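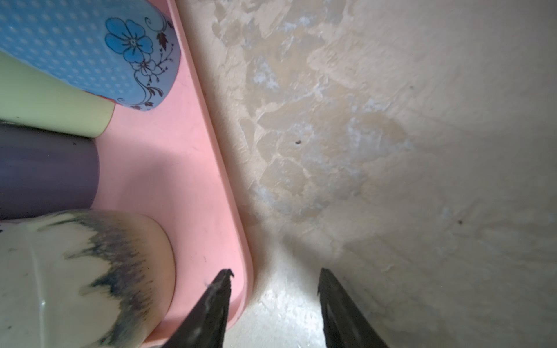

November, evening section
Notes by Shih-chieh Chiu

Reading app store copy. The store page is the first thing a mobile game says to a player, and most of it is noise. Tonight we go through listings for two games, Stumlow (a merge puzzle) and Totari (an idle kingdom builder), and ask what each claim would mean if somebody held the developer to it. Start with decoration. A blue container with white dots and a big five-petaled flower near one end is nice to look at, and the flower tells you nothing about what's inside. The word "stunning" does the same job in a game listing. Cross it out and see if the sentence lost anything. Usually it didn't.

Claims about size. Totari promises "2000 levels." Before you're impressed, ask what counts as a level. I played a good stretch of it and kept meeting the same board with the colors swapped and the timer cut. If a level is a set of numbers in a spreadsheet, 2000 of them is an afternoon's work. Look for listings that say how many kinds of level there are. You won't find many.

Claims about being free. Stumlow is "free to play," and it does cost nothing to install. Energy runs out after six moves on the harder boards, then you wait or pay. Write down three things while you play: when the first wait shows up, when the first offer shows up, and whether the offer has a countdown on it. A countdown that starts over when you reopen the app is not a deadline. 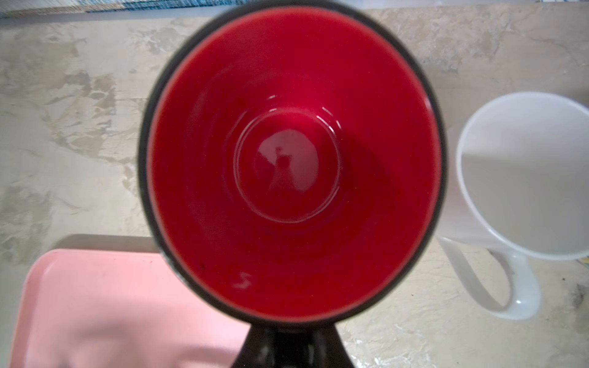

Black mug, red inside, seen from above.

Claims about popularity. Downloads are a poor measure. A download counts the person who deleted the game before the tutorial was over. What we'd like is how many people are still playing after 7 days, and a store page won't say. Star ratings are a bit better, but check when the game asks for one. Totari asks right after it hands you a free chest. I don't think that's an accident, though I can't prove it.

Claims about updates. "New content added weekly" should be easy to check, so check it. Open the version history. If most entries say "bug fixes and improvements," the weekly content is either delivered some other way or it's a sale with a new banner.

For next time: pick either the Siliņa listing or the Jovham listing. Mark every claim as checkable, not checkable, or too vague to say. Then play for one hour and test 2 of the checkable ones. One page, typed. Don't tell me if you liked the game.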